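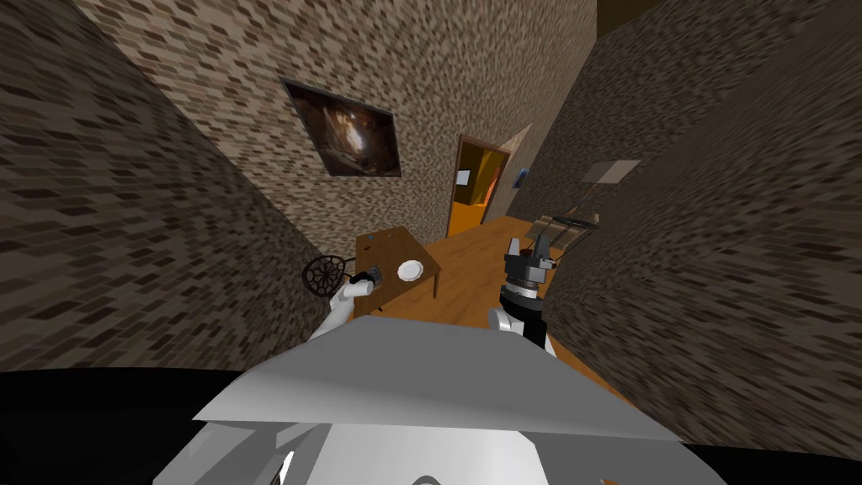 *Figure 4. Simulated room with brick-textured walls, a small table and a doorway.*

## 4. Setting up your league in Skellomance

Okay, you've got the program installed and you've made a login, so now we get to the fun part – putting a soccer league together! I run the Drirkley amateur league on this, and I set it up from scratch on October 19, 2019, so these are the steps I really use.

1. Open **Leagues** and click **New**. Type the name the way you want it on the printed table (I typed ours in all caps and had to live with it until February).
2. Pick the number of divisions. We have 2.
3. Go to **Points** and check the values for a win and a draw. Mine came up blank the first time.
4. Import your players under **Squads > Import**. The file needs last name, first name, club and shirt number, in that order.
5. Click **Build Fixtures** and go get a coffee.

**Note:** Accents come through fine if you save the file as UTF-8. Khải Tôn plays left back for Botha and his name prints perfectly now, after half a season of question marks.

**Caution:** Don't click **Build Fixtures** again once results are in. It wipes every score! Export a backup first, from **File > Save Copy**.

The player list tops out at 3,000 names. We're at 2,163 with the youth sides included, so I archive the folks who've moved on before each new season.

6. Open the fixture list and look for ground clashes, which show up in red. Botha and Wokura share a field, so I always get a couple. Drag one of the games to a free date and hit **Save**.
7. Add your referees under **Officials**. Lieven Declercq only does afternoon kickoffs, so I set his hours there too.

Cup draws are in section 5.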